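How to Run a Table-Wiping Demo at Your Robot Open Day

We opened our lab at Tranberg to the neighborhood in August, and out of everything we showed, the little wiping demo drew the happiest crowd. If you have an arm, a table and a cloth, you can put on the same show, and I'll take you through it the way we do it (with a few detours, I'm afraid).

What you need

A plain white table, a couple of whiteboard markers, a soft cloth with a bit of weight to it, and a robot that has already practiced the motion. Ours learned from 288 recorded wipes, all done by hand by our own team on the Matutero setup. Try your markers on a hidden spot of the tabletop the evening before!

Step 1. Set up in a corner

Push the table close to a wall so visitors gather on the open sides only. Put tape on the floor 41 inches out from the table edge and ask everyone to keep their toes behind it, grown-ups included.

Step 2. Let the visitors scribble

With the robot paused, hand a marker to whoever is nearest and ask for one or two big, loose curves. Long sweeping lines are lovely because people in the back can see them too. Solid filled-in shapes take forever, so steer the little artists gently away from those.

Step 3. Lay out the cloth and start wiping

Bunch the cloth up a little and set it down right at the end of a line, so the robot has something easy to grab. Blue ink leaves gray smudges when it smears, and a pale streak or two is nothing to fret over – just let the robot make another pass.
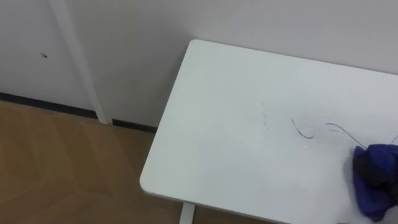 Step 4. Talk while it works

Six minutes per group was plenty for us. Tell people what the robot is looking for, let them guess where it will go next, and leave time for questions – children ask the best ones. Keep a hand near the stop button the whole while.

Step 5. Reset for the next group

Pause the robot, wipe the table down yourself, swap in a fresh cloth and check that the marker caps are back on. Then wave the next bunch over to the tape.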